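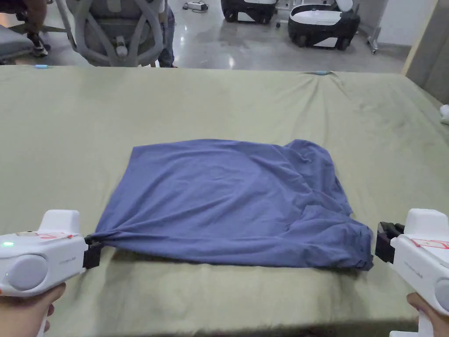

A blue-violet garment on the green table cover, partly wrinkled.

Camping & Trekking > Checklists
By Sheila Bramwell | July 20, 2025
20 shares | 4 comments

Camp inspection before the group arrives, Ponham lake site

I make this check every time before guests sleep at the lake. My comments are after each point. Please write yours also, and do not sign a point you have not looked at yourself.

1. Tent poles and pegs. OK. Two pegs were bent and I changed them. In April the ground was softer, now it goes in hard, so bring the bigger hammer.

2. Tent fabric and seams. One small hole near the door of tent 9. I put tape on it for now. It must be sewn before the rain season.

3. Guy lines. OK, but the lines at the path are difficult to see in the dark. Tie a white ribbon on each.

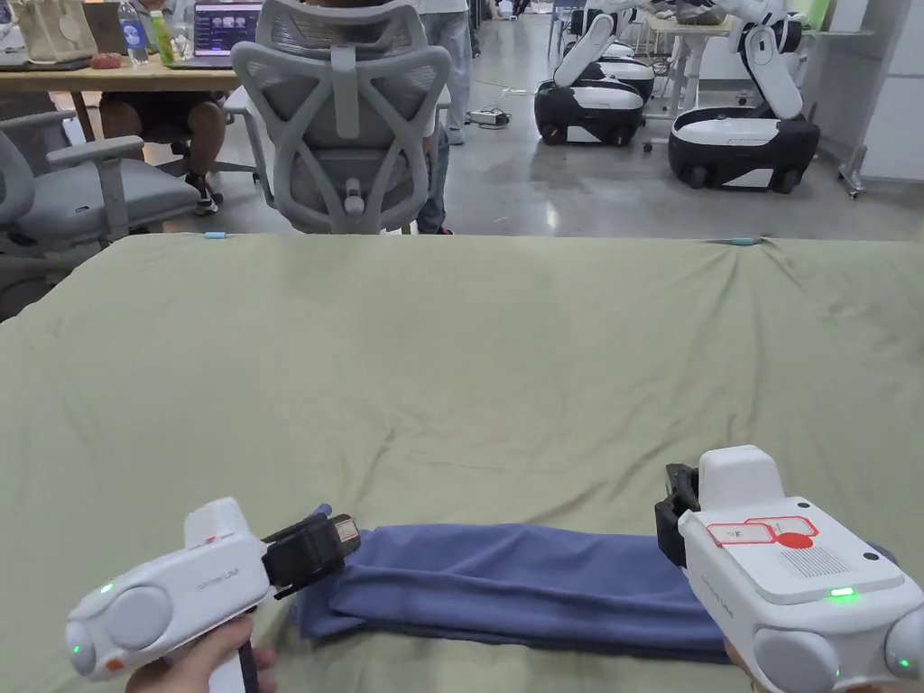 4. Gas stove and hose. The Plutico stove is good. The Kauppinen stove has an old hose with small cracks near the ring. NOT OK, do not use. I have taken it to the storage box and locked it.

5. Cooking place. Must be minimum 4 meters from any tent. I measured, it is correct. Dry grass is cut.

6. Fire bucket and blanket. Bucket was full of sand. The blanket was in the wrong bag, so I moved it to the kitchen tent, left side of the door.

7. Drinking water. Tank washed and filled. Write the date on the lid, the last team forgot this. 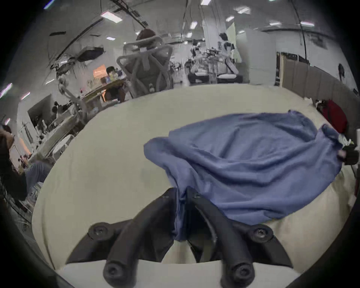

8. First aid bag. Plasters are few. The burn gel is in date. Please buy more plasters in Cliltbridge before you come up, the shop at the lake does not always have them.

9. Path to the viewpoint. The handrail is loose at the second turn. I put a rope there and a sign. Guests should walk one by one until it is repaired.

10. Jeep parking. OK. Leave the exit side free also in the night.

11. Toilets. Door lock of the right one is stiff, it needs oil. Light is working.

Result: the site can open with points 2, 4 and 9 still to be finished. The Kauppinen stove stays locked until the new hose is fitted and I have tested it with soap water.

Filed under: lake camping, group tours, safety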